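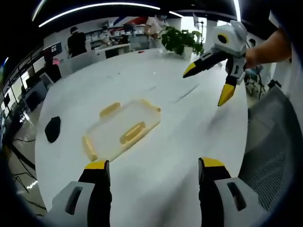
A clear plastic container with yellow clips on a white table.

Senilbridge will be without first-choice center back Clifford Bouchard for the second leg of their cup quarterfinal against Grurevlow, head coach Gülizar Işık confirmed on Monday, March 17, 2025.

Bouchard was booked in the 11th minute of the first leg, which finished 1-1, and again late in the second half. The dismissal carries an automatic suspension. The club reviewed the footage of the second booking and decided against an appeal.

"The wording of the rule is clear and the contact was there," Işık said. "We would rather use the week to prepare the back line than spend it on paperwork."

Away goals do not count in this season's competition. If the teams are level after 90 minutes, the tie goes to extra time and then to penalties. Grurevlow have not lost at home in the cup in 2 seasons, and they are expected to keep the narrow midfield that limited Senilbridge to few clear chances in the first meeting.

Işık has two ways to cover the absence. She can move the left back inside and keep a line of four, as she did for the closing minutes of the first leg, or switch to three at the back with the wingbacks starting deeper. The second option was used in the league win over Nosum, when Senilbridge conceded from a set piece but allowed little in open play.

"Both shapes have been worked on," she said. "The distances between the defenders matter more than the number of them. In the first leg we were too far apart when the ball was switched."

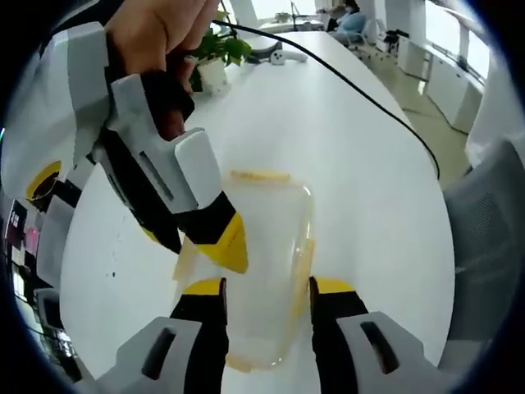 Ticket and travel details

Senilbridge have received an allocation of 3,000 for the second leg, all in the east stand. Season ticket holders have priority until Thursday evening, with remaining seats going on general sale the next morning. There are 194 places on the official supporters' buses, which must be booked separately.

Gates open 90 minutes before kickoff. Tickets are digital only and have to be downloaded before arrival, as there will be no collection point at the away end.

The winners will face Sönmez in a one-game semifinal in April, with the venue to be decided by draw. Bouchard would be available for that game — the suspension covers one cup match and does not carry over to the league, so he can also play this weekend.
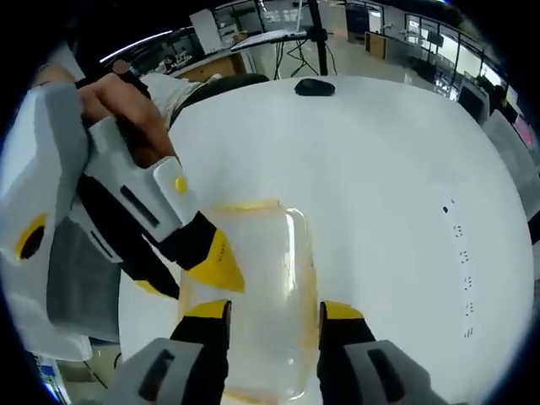 A clear glass jar upright on a white tabletop.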